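전자공작 작업대 살림법: 선 정리, 납땜, 부품 보관까지 제가 매일 쓰는 요령들

작성: 2020년 10월 18일

지난번에 브레드보드 정리하는 법을 짧게 올렸더니 댓글로 작업대 이야기를 더 해 달라는 분들이 많아서 신나게 적어 봅니다! 저는 방 한쪽에 책상 하나 놓고 취미로 회로를 만드는 사람이고, 장비도 대부분 저렴한 것들이에요. 그래도 몇 년 동안 이것저것 태워 먹고 잃어버리면서 몸에 붙은 습관이 꽤 있습니다. 순서는 별 의미 없으니 필요한 부분만 골라 읽으셔도 됩니다.

점퍼선은 길이로 나누세요

색깔별로 나누는 분들이 많은데 저는 길이별을 강력 추천합니다. 작업할 때 손이 먼저 찾는 건 빨간 선보다 '짧은 선'이더라고요. 짧은 것, 중간 것, 긴 것으로 나눠서 벨크로 끈으로 느슨하게 묶어 둡니다. 고무줄은 쓰지 마세요. 여름 지나면 삭아서 피복에 들러붙고, 떼어 내면 끈적한 자국이 남습니다. 저는 그 자국 닦느라 이소프로필 알코올을 반 통은 쓴 것 같아요.

묶을 때는 핀 끝을 한쪽으로 맞추고, 암-암, 암-수, 수-수를 섞지 않습니다. 그리고 접촉이 의심스러운 선은 바로 끝을 잘라 버리세요. '나중에 확인해야지' 하고 다시 통에 넣으면 반드시 제일 바쁠 때 그 선을 다시 뽑게 됩니다. (저는 그런 선 하나 때문에 멀쩡한 센서를 두 번이나 새로 주문했어요.)

전원선과 신호선은 떨어뜨려 놓기

모터나 릴레이를 쓰는 작업이라면 전원선과 신호선을 나란히 길게 묶지 않는 게 좋아요. 어쩔 수 없이 만나야 하는 곳에서는 직각으로 교차시키면 됩니다. 신호선은 접지선과 함께 살살 꼬아 주면 더 좋고요. 저는 드릴 척에 선 두 가닥을 물리고 반대쪽을 바이스에 고정한 다음 아주 천천히 돌려서 꼽니다. 처음 해 보면 정말 재미있어요! 다만 너무 팽팽하게 꼬면 풀었을 때 용수철처럼 말리니까, 원하는 만큼보다 살짝 더 돌렸다가 힘을 빼 주세요.

커넥터 쪽에는 여유를 꼭 남깁니다. 손가락 두 마디 정도 느슨하게 둥근 고리를 만들어 두면 선이 당겨져도 납땜 부위가 버텨 줍니다.

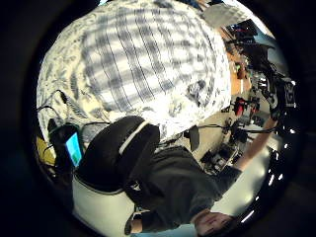
케이블 타이는 자르고 남은 꼬리가 은근히 날카로워서 손등을 자주 긁힙니다. 일반 니퍼 말고 날 한쪽이 평평한 플러시 커터로, 평평한 면을 머리 쪽에 바짝 붙여서 자르면 매끈하게 끝나요. 임시로 묶는 자리에는 케이블 타이를 아예 쓰지 않습니다. 시제품은 어차피 뜯게 되어 있거든요. 저는 빵 봉지 끈을 모아 두었다가 씁니다. 단, 안에 철사가 든 끈은 기판 위로 떨어지면 합선될 수 있으니 전원이 들어오는 기판 근처에서는 종이테이프가 낫습니다.

라벨은 양쪽 끝에 모두 붙이기

선 한쪽에만 이름표를 붙이면 절반만 한 셈이에요. 반대쪽을 볼 때마다 선을 손으로 더듬어 따라가야 하니까요. 종이테이프를 짧게 잘라 깃발처럼 접고, 유성펜으로 'D5', '5V', 'GND'처럼 짧게 씁니다. 글씨가 지워지는 게 싫으면 위에 투명 테이프를 한 겹 덮으세요. 투명 수축 튜브를 씌우는 방법도 있는데, 커넥터를 달기 전에 튜브를 먼저 끼워야 한다는 걸 저는 지금도 가끔 까먹습니다. 이번 주에도 한 번 그랬어요.

같이 공작하는 Heidrun Zwahlen 씨는 라벨에 날짜까지 적더라고요. 처음엔 유난이다 싶었는데, 5월에 만들다 만 온도 기록기를 다시 꺼냈을 때 어느 배선이 최신인지 몰라 한참 헤매고 나서 저도 따라 하기 시작했습니다.

납땜 전 5분 준비

납땜이 잘 안 되는 날은 대개 준비를 건너뛴 날이에요. 제가 인두 켜 놓고 데워지는 동안 하는 일을 적어 볼게요.

팁 클리너에 플럭스 찌꺼기가 뭉쳐 있으면 털어 냅니다.
스펀지를 쓰신다면 물을 적신 뒤 꼭 짜세요. 물이 흥건하면 팁 온도가 뚝 떨어집니다.
창문을 열고 작은 팬을 연기가 얼굴 반대쪽으로 빠지도록 놓습니다.
필요한 부품을 끼울 순서대로 늘어놓습니다. 키가 낮은 저항부터, 커다란 전해 콘덴서는 맨 나중에요.
쓸 만큼의 땜납을 풀어 펜대 같은 데 감아 둡니다.

팁은 끝낼 때 땜납을 넉넉히 묻힌 채로 전원을 꺼 주세요. 이것만 지켜도 팁 수명이 놀랄 만큼 길어집니다! 예전에는 반짝반짝하게 닦아서 꽂아 두는 게 깔끔한 줄 알았는데, 그러면 맨살이 드러나서 금방 까맣게 산화돼요. 이미 까매졌다면 사포로 갈지 마시고 팁 활성제를 쓰거나, 온도를 조금 낮추고 플럭스 든 땜납을 여러 번 먹였다 닦기를 반복해 보세요.

작은 부품 보관

저는 Lerberg 서랍장에 저항과 콘덴서를 넣어 씁니다. 칸이 작아서 한 칸에 한 값씩 넣기 딱 좋아요. 예전에 저항값을 세세하게 다 나누려다가 칸이 246개나 필요하다는 계산이 나와서 깨끗하게 포기했습니다. 지금은 자주 쓰는 값만 칸을 주고 나머지는 자릿수별로 지퍼백에 담아 파일 상자에 세워 둬요. 이 정도가 저한테는 유지 가능한 선이더라고요.

서랍 앞면 라벨은 검색할 때 떠오르는 이름으로 붙이는 게 요령입니다. '1N4148'보다 '작은 신호 다이오드'가 먼저 떠오르는 분이라면 둘 다 적으세요. 남이 보기 좋은 이름은 필요 없습니다.

IC와 센서 모듈은 정전기 방지 봉투째 보관합니다. 봉투에 전압(3.3V인지 5V인지)을 크게 써 두면 나중의 내가 고마워해요. 분홍색 스펀지는 오래되면 부스러지면서 핀을 부식시키는 경우가 있으니 몇 년 묵은 건 한번 꺼내서 살펴보시고요.

나사는 약통이 최고예요. 요일별로 칸이 나뉜 알약통이 M2, M2.5, M3를 길이별로 담기에 참 좋습니다. 뚜껑이 칸마다 따로 열려서 쏟아도 한 칸만 쏟거든요! 저는 장비를 분해할 때도 이걸 옆에 두고, 푼 순서대로 앞 칸부터 채웁니다. 조립할 때는 뒤에서부터 꺼내 쓰면 돼요.

책상 표면 이야기

실리콘 매트는 열에 강해서 납땜할 때 정말 편해요. 그런데 일반 실리콘 매트가 전부 정전기 방지용인 건 아니니 민감한 칩을 만지신다면 제품 설명을 확인하세요. 저는 두 장을 겹쳐 놓지 않고 나란히 씁니다. 하나는 납땜용, 하나는 조립용. 납땜용에서 떨어진 땜납 부스러기가 조립 중인 기판 밑에 들어가면 생각지도 못한 데서 합선이 나요.

매트 청소는 중성세제와 미지근한 물로 충분합니다. 플럭스가 눌어붙은 곳만 알코올로 문지르세요. 다 닦았으면 바짝 말린 다음 올리고요. 부스러기를 책상 밑으로 쓸어내리는 건 금물입니다. 납이 든 땜납을 쓰신다면 더더욱요. 젖은 키친타월로 모아서 버리고, 작업 끝나면 간식 먹기 전에 손부터 씻으세요.

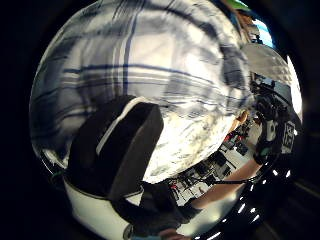

작업 중, 흰색 체크 셔츠와 모서리가 둥근 진회색 패드.

USB 케이블 분류

제 작업대에서 시간을 가장 많이 잡아먹은 범인은 단연 충전 전용 USB 케이블입니다. 보드를 꽂았는데 포트가 안 잡혀서 드라이버를 지웠다 깔았다, 부트로더를 다시 구웠다… 그러고 보니 데이터선이 없는 케이블이었던 거죠. 그 뒤로 케이블을 전부 꺼내 한 번씩 시험해 보고, 데이터가 되는 것에는 초록 테이프, 충전만 되는 것에는 노란 테이프를 감아 두었습니다. 한 시간이면 끝나는 일인데 효과는 정말 대단해요!

시험하는 법도 간단합니다. 확실히 동작하는 보드 하나를 기준으로 정하고 케이블만 바꿔 꽂으면서 컴퓨터에 포트가 뜨는지 봅니다. 꽂은 채로 커넥터 근처를 살짝 흔들었을 때 연결이 끊기는 케이블은 그 자리에서 버리세요.

펌웨어와 배선을 한 봉투에

하드웨어 정리만큼 중요한 게 코드 정리예요. 프로젝트를 잠깐 접을 때 저는 기판과 부품, 배선을 적은 종이를 지퍼백 하나에 몰아넣습니다. 종이에는 핀 배치, 공급 전압, 사용한 라이브러리 이름과 버전, 저장소 폴더 이름을 적어요. 멋진 회로도까지는 필요 없고, 네모 두 개에 선 몇 가닥 그은 그림이면 됩니다.

코드 맨 위 주석에도 같은 핀 표를 붙여 넣습니다. 배선을 바꾸면 이 표부터 고치는 걸 원칙으로 삼고 있어요. 제 경우에는 직접 만든 조명 제어기에 Sorix라는 이름을 붙이고 버전을 올려 가는 중인데, 핀 표를 미루다가 출력 두 개를 바꿔 연결한 적이 있습니다. 거실 등을 끄면 현관 등이 켜지는 집이 되었죠. 가족들은 꽤 즐거워했습니다.

측정할 때의 작은 습관

멀티미터 검은 리드에 악어클립을 달아 접지에 물려 두면 한 손이 자유로워져요. 빨간 리드만 움직이면 되니까 미끄러져서 옆 핀을 건드릴 위험도 줄고요. 저항이나 도통을 잴 때는 반드시 전원을 빼고, 큰 콘덴서가 있으면 방전됐는지 전압부터 재 봅니다. 가정용 콘센트 전압이 직접 들어오는 회로라면 이 글의 요령만 믿고 손대지 마세요. 그건 제대로 배운 다음에 할 일입니다.

값이 이상하면 회로를 의심하기 전에 리드 두 개를 서로 붙여서 삐 소리가 나는지 들어 보세요. 미터 배터리가 다 됐거나 리드 속이 끊어진 경우가 정말 많습니다. 전류를 재고 나면 빨간 리드를 전압 단자로 되돌려 꽂는 것까지가 측정이에요. 안 그러면 다음번에 퓨즈를 날립니다. 제 서랍에 여분 퓨즈가 왜 그렇게 많은지는 묻지 말아 주세요.

버릴 것과 남길 것

고장 난 장비에서 부품을 뜯어 쓰는 것도 좋아하는데, 전부 뜯으면 끝이 없어요. 저는 스위치, 커넥터, 방열판, 스피커, 모터 정도만 챙깁니다. 작은 칩저항은 미련 없이 보내고요. 뜯어낸 부품은 새 부품과 절대 섞지 않고 '중고' 상자에 따로 둡니다. 지난번에 세어 보니 그 상자에 푸시 스위치만 274개가 있어서 이제 스위치는 그만 모으기로 했습니다. (어제 세 개 더 넣었어요.)

부풀어 오른 리튬 배터리는 보관 대상이 아닙니다. 누르거나 찌르지 말고, 탈 것 없는 곳에 따로 두었다가 사시는 지역의 수거 방법을 확인해서 배출하세요. 멀쩡한 배터리도 단자에 절연 테이프를 붙여서 한 개씩 떼어 보관하는 게 안전합니다.

읽은 분들이 보내 주신 요령

지난 글 댓글에서 건진 것들도 붙여 둡니다. 다 직접 해 봤어요!

Kasun Rathnayake 님: 땜납 흡입기 끝에 실리콘 튜브를 짧게 잘라 끼우면 패드에 착 붙어서 훨씬 잘 빨립니다. 저는 이걸 왜 이제 알았을까요. 내열 튜브를 쓰셔야 해요.

Sandamali Marikar 님: 핀 헤더를 똑바로 세우려면 브레드보드에 꽂은 채로 모듈을 얹고 양 끝 핀만 먼저 납땜하기. 오래 가열하면 브레드보드가 녹으니 낡은 것으로 하시랍니다.

Obaidul Seneviratne 님: 떨어뜨린 작은 나사는 바닥에 손전등을 눕혀 비추면 그림자가 길게 져서 금방 찾는다고요. 해 보니 나사보다 먼지가 먼저 보이긴 하지만 정말 잘 찾아집니다.

혹시 점퍼선 통을 더 좋은 방법으로 쓰고 계신 분이 있으면 댓글로 알려 주세요. 다음 글에서는 수축 튜브 굵기 고르는 법과 저렴한 압착기 길들이는 법을 쓸 생각입니다.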